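Naltetti Chores: data card and readme

Last touched in June, by Wim Nijs. Complaints about spelling go to him, complaints about the grasp labels go to Līga Stankevičius.

What this is

Naltetti Chores is a set of simulated manipulation episodes, all of them small jobs a person does at home or on a shop floor while thinking of something else. Pick the thing up. Put the thing in the bin. Move the thing over there so you can wipe where it was. There are 1396 episodes in this release, split across kitchen tidying, bench clearing and a category we called "sundry" because we'd run out of patience by then.

We started it to settle an argument in the Joltholm office. Half of us held that household chores were basically solved and just needed a cheaper arm. The other half had tried to get an arm to clear a bench. The dataset belongs to the second half, although the first half paid for the compute.

What's in an episode

Each episode is a rendered colour stream, joint positions, gripper opening, a one-line instruction in English and an outcome label. Episodes are capped at 460 steps. A competent toddler would be done well before that and would also have eaten something.

The props are plain shapes in plain colours, without labels or printing. Gintarė Bite built most of them and was asked twice to make them more interesting. She declined, on the grounds that the policies weren't coping with the boring ones.
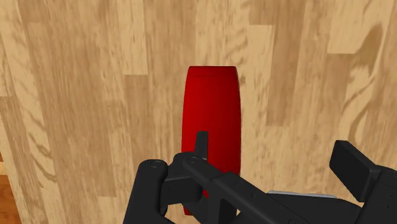

Reaching is in decent shape across every baseline we ran. Closing the fingers at a sensible moment is where the scores fall away, and anything rounded makes it worse. Smooth sides that widen toward the middle will happily squirt out of a grip that looked perfectly good from above. The gripper's own linkage also blocks a fair bit of the view just when a policy would most like to see what it's doing.

Outcome labels

done: the object ended up where the instruction said.
nearly: it ended up somewhere you could live with.
no: it didn't.
floor: see no, but further down.

"Nearly" was Panya Jaidee's idea and has caused more discussion than the rest of the schema put together. If your metric needs a yes or a no, count it as a no. Your housemates would.

Can it do the dishes?

No. We put a dishes task in the first draft and took it out again after 3000 attempts across all baselines produced nothing we wanted to publish. Simulated water is its own sort of misery and we weren't going to fund a second project to render suds. Folding is out as well. Putting away groceries is in, provided your groceries are rigid, arrive one at a time and you don't mind which cupboard.

Known problems

Friction on wooden surfaces is set too high in the sundry split. Things stay put better than they have any right to, so scores there flatter everybody. Nawal Mahrous has a fix in the oneck branch.

A batch of 100 bench episodes had the instruction text shifted by one row, so the arm was told to do the job after the one it was doing. They've been pulled from the training split and kept in a folder named luik, where they make a reasonable model of working with Wim.

Colour names in the instructions follow Canadian spelling. If your tokenizer has feelings about "grey", please sort it out at your end.

Using it

Run the fetch script, then the check script, then go and make a coffee. The check script unpacks everything to a temporary folder and forgets to clean up after itself. Yes, in a dataset about tidying. There's an open issue, and patches are welcome.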